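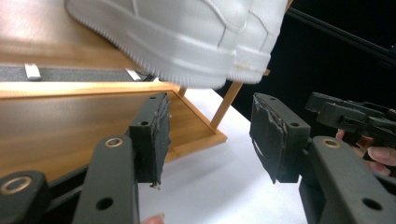
Zapatero (mueble)

Imprimir | Enviar por correo electrónico

El zapatero es un mueble doméstico destinado a guardar el calzado, y recibe el mismo nombre, para alegría de quienes gustan de los juegos de palabras, que el artesano que lo fabrica o lo remienda. Suele colocarse en el recibidor, aunque también se encuentra en dormitorios, galerías y trasteros, según las costumbres de cada casa y, todo hay que decirlo, según el espacio que quede libre.

Formas habituales

El modelo más sencillo es el abierto, formado por baldas horizontales o ligeramente inclinadas, que deja circular el aire y permite encontrar enseguida el par que se busca. El cerrado, con puertas o trampillas abatibles, protege mejor del polvo y disimula el desorden – virtud muy apreciada cuando llegan visitas –, pero conviene ventilarlo de vez en cuando. Existe además el banco zapatero, con asiento en la parte superior, comodísimo para los niños y para quienes prefieren no calzarse a la pata coja.

En la comarca de Mota se conserva una variante propia, el zapatero de escalera, de 5 baldas que se van estrechando hacia arriba. Las botas de campo ocupaban la inferior y el calzado de fiesta la más alta, lejos del barro. Los talleres de Elcombe adoptaron más tarde una versión rebajada, de 34 centímetros de fondo, que cabía en los pasillos estrechos de las viviendas del puerto.

Materiales y cuidado

La madera sigue siendo el material preferido en muchos hogares, por su calidez y porque admite lijado y barniz cuando el uso la va marcando. También se fabrican zapateros de metal, bambú, mimbre y plástico. Las baldas se limpian con un paño apenas húmedo y se secan bien antes de devolver los zapatos a su sitio, que nunca deberían guardarse mojados. Una bolsita de lavanda o unas virutas de cedro ayudan a mantener un olor agradable, y muchas familias las renuevan en marzo, al sacar el calzado de primavera.

Véase también: Banco de recibidor, Calzador, Horma, Perchero.

Contacto | © Enciclopedia del Hogar Covon | Volver arriba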